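Textiles and Garment Care > Unit 4 > Handouts

Handout 4.2: Folding and storing knitwear

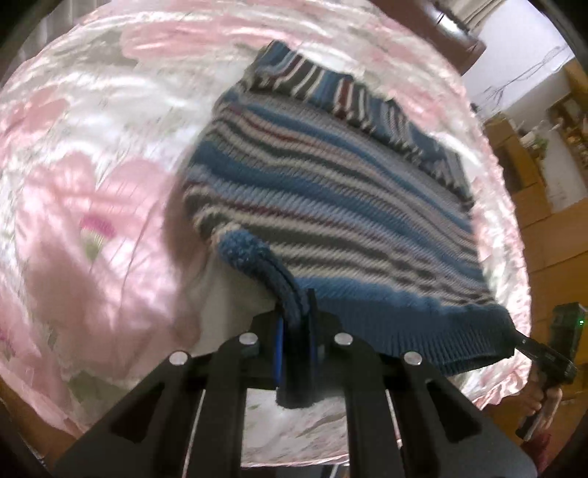
Figure 1. Striped knit laid out on a bedspread, with solid blue ribbing at the hem.

Read this before the practical. Bring one knitted garment of your own, clean and fully dry. A jumper or pullover is best. Cardigans are covered in Handout 4.3.

1. Why knits are folded

Woven cloth holds its shape on a hanger reasonably well. Knitted fabric is made of loops, and loops move. A heavy jumper left on a hanger will lengthen in the body and grow points at the shoulders. Some of this comes back with washing and blocking, but much of it doesn't, especially in cotton and acrylic blends. Fine merino may be hung for a day between wears. Anything heavier goes flat.

2. The surface

A table is the standard answer, and we use tables in the practical room. At home most people fold on the bed, and that is fine if you know what the cover does. A glossy satin bedspread like the one in Figure 1 has very little grip. The knit slides as you bring one side over, and the side seams drift out of line. You can work on it, but smooth after every fold. Candlewick and fleece covers have the opposite problem: they hold the garment and drag the hem out of square. A cotton sheet or a large towel over the top solves both.

Whatever the surface, pull it tight first. A ridge in the cover will show up as a ridge in the knit.

3. Handling the ribbing

Rib is the stretchiest part of most jumpers and the part that wears first. It is found at the hem, the cuffs and the neck. In Figure 1 the blue hem rib is easy to pick out from the striped body. On a plain garment you may have to feel for it.

Points to watch:
- Take hold of the rib and a little of the body together if you are moving the whole garment. Lifting by the edge of the rib alone puts the full weight on the cast-on row.
- Straighten a hem by patting it towards the body. Don't tug it sideways.
- Check corners. A tapered or turned corner at the hem will set that way in storage.
- Lay cuffs flat before the sleeve is folded in. A rolled cuff makes a lump that marks the layer above.

4. Using stripes as a guide

Horizontal stripes make a jumper easier to fold. If the stripes run straight across and meet at the side seams, the garment is square. If they bow, the body has been pulled or the knit is bunched underneath. Lift and lay it again - pushing at the surface only moves the slack somewhere else.

Narrow stripes show small errors and wide ones hide them. Choose a thin dark line, such as maroon or grey, and follow it from side to side.

Ribbing that has been folded over the body will show its stripes running in another direction. Turn it back before you judge anything by eye.

5. Basic fold (practical task A)

a) Lay the garment face down, neck away from you.
b) Bring both sleeves out to the sides. Open any cuffs that have rolled.
c) Smooth from the centre outwards with flat hands.
d) Fold one side in to the middle of the back. Turn the sleeve down so it lies parallel to the fold.
e) Repeat on the other side.
f) Bring the hem up a third of the way, then fold again to meet the neck.
g) Turn over. The front should be smooth, with no sleeve showing.

Students usually rush (c). Most lopsided folds start there.

6. Storage

Stack heavy knits at the bottom. Keep stacks low enough that you can take out the lowest piece without dragging the rest. Cedar blocks are acceptable, but they lose their scent and need sanding - put a reminder in for November. Use breathable bags for wool. Sealed plastic is only for short trips.

Before long storage, check for pilling. Bobbly areas can be left alone if the texture is part of the yarn or stitch. Loose pills on the surface should be taken off with a comb, working in one direction on a flat surface. If you can't tell which you have, compare a hidden area such as the inside of the hem.

7. Assessment

Task A is worth 10 marks. The written sheet on fibre types is worth 20 and the remaining 70 come from the garment care folder. Label your folder with the fibre content of each item as it appears on the care tag. If the tag is missing, write "unknown" and describe the handle of the fabric in your own words.

Spare garments are in the grey cupboard. Please return them folded.

Related handouts
4.1 Washing and drying wool
4.3 Cardigans, buttons and zips
4.4 Mending a pulled thread
4.5 Moths and other pests
5.1 Bed linen and fitted sheets

Rarkside Community College - Home and Textile Studies - Room 266
Back to top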